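Sultgate Members' Newsletter
02/01/2026
Equipment corner: what the arms will really cost us

Happy new year to all, and particularly to whoever wrote "robot, two arms, 3000" on the back of the planning sheet and went home. We have a budget line. It is now our job to find out what it buys.

So far we have two quotes. Nisetik will sell us a pair of arms with grippers for 200 under the line, and charges extra for cables. Frei comes in over the line by a sum I have been asked not to print before lunch, but includes the cables and 15 hours of training. Drendska has sent a very handsome brochure and no prices.

The task we give every supplier is the same: one bottle, one cup, two arms, a plain white table.

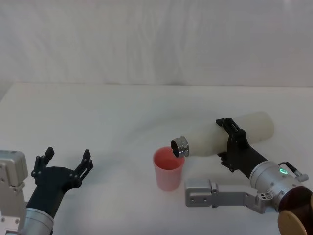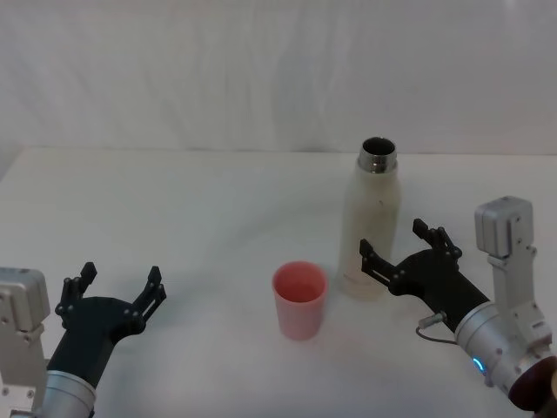 Before anyone signs, please read the small lines on each quote. Spare gripper fingers are listed separately and do not come cheap. Delivery is to the kerb, and the workshop is up a flight of stairs. The table needs to be bolted down, so we shall want a table we don't mind drilling. I'd also like to put 10 per cent aside for the things we forget, having seen how the laser cutter went (we forgot the extractor).

There is a fair question about whether we need both arms in the first year. Buying one now and one later costs more overall but hurts less at the time, much like the heating bill. Views on this are welcome, in writing and preferably short.

Final figures go to the March meeting. If you have a bench going spare, solid, with no wobble, leave a note in the equipment tray.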